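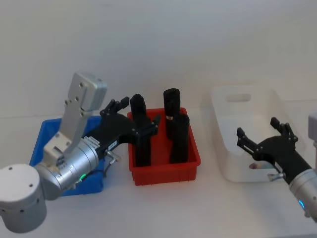 The Long Wait at Plistlow Crossing

If you grew up in Lorkeddale, as I did, you learned the sound of the Plistlow bell before you learned to tie your shoes. It starts up slowly, a sort of tinny clank, and everybody on Mill Street looks at the sky as though rain were coming, and then the gates drop and you're stuck there with your groceries until the freight has gone by.

Eighteen trains a day come through now, most of them on their way to the grain sheds at Ulby. When I was small it was fewer, and slower, and I'm sorry to say we used to put pennies on the rail and hide in the ditch to watch. My mother found out (mothers did, in a town that size) and walked me down to the depot, where a man in a very large coat told me how long a loaded freight needs to stop. I have never forgotten how politely he said it.

Children still cut across the tracks, of course. There is a gap in the fence 200 feet north of the crossing, behind the Ismail bakery, and it has been patched so often that the patches have patches. The reason is plain enough when you stand there. The school is on one side, the ball field is on the other, and the warm rolls come out at a quarter past three.
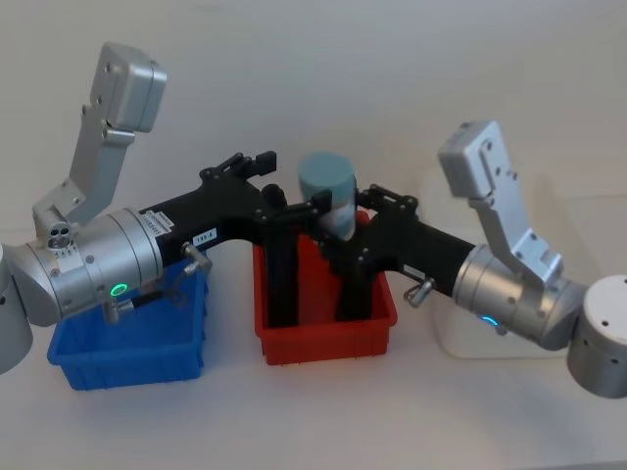 The town has finally found the money for full gates, the kind that close off both sides of the road so a car can't weave around them. At Plistlow today there is a single short gate on each side, and a good half of the street is left wide open, which is an invitation to anyone running late for supper. The new ones will come in from left and right and close up toward the center, much like that pair of silver arms with their black grippers meeting over the two little bins – only longer, and striped, and with a bell going. A footbridge is to follow, if the county agrees.

I went down last August to watch the 1438 pull through, an old engine I have always been fond of. Two boys on bicycles were waiting behind the gate, feet on the ground, eating rolls out of a paper bag. They waved, and the engineer gave them the horn all the way to the grain sheds road.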